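Guide > Gedero Collector > Section 4: Recording in the simulator
Reading time: 2 min

4.2 Recording cup episodes

Load the tabletop task from the Stukel scene library before starting. Both camera views must be open, and each must show the black cup.

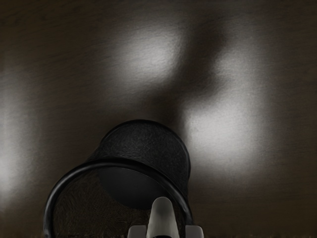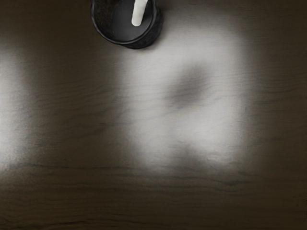 Seok wrote in after the last release to ask whether failed attempts should be deleted before training, and was told to keep them, provided each one carries the "fail" label.

1. Set the episode limit to 816 steps. Longer episodes are split on export and lose their labels.

2. Enter a random seed. Use a new seed for every episode. The seed sets the cup position and the lighting.

3. Press Record, then wait for the step counter to move before touching the controller.

4. Drive the arm at a steady pace. Pauses of more than two seconds are stored as data and will be learned as pauses.

5. Press Stop, then select "success" or "fail". The file is not written until a label is chosen.

6. Replay the episode at normal speed. Check that the two views stay in step with each other.

NOTE: A cup lying on its side is a valid state. Do not reset the scene to stand it up. Use the "tipped" tag so that these episodes can be sampled separately.

NOTE: The standard set holds 1481 episodes. A short set of 463 is enough to test the loader, but do not use it to compare models.

CAUTION: Do not change the camera position within a set. The Fudard exporter reads the camera values from the first file only and applies them to all the others.

CAUTION: Exporting overwrites any set with the same name. Copy the old folder first.

If the export stops with error 2655, the label file and the episode folder do not match. Run the index tool again and repeat the export. Episodes already converted are skipped.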